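Media Literacy, Unit 4: Celebrity Health Rumors on Image-Sharing Sites
Handout, 26 October 2018

A view counter tells you a page was loaded. It does not tell you the story is true. Savix showed 2,280 views on a "singer rushed to hospital" gallery with no hospital named. 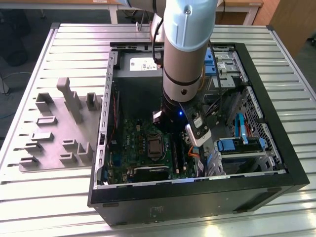 Check who posted it. "Guest" is no source. Be just as wary of a repost: Talach ran 12 copies of one rumor, all with the same typo.
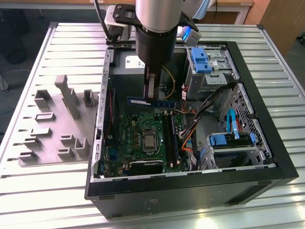 Old photos get new captions all the time. Search for the earliest copy before you believe the date. 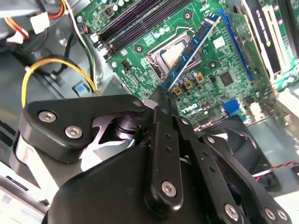
Fig. 3. Memory module held over the processor socket.

For next class: pick one gallery from Watix and write 300 words on what it fails to prove. Reading: Kalogeropoulos, the October packet.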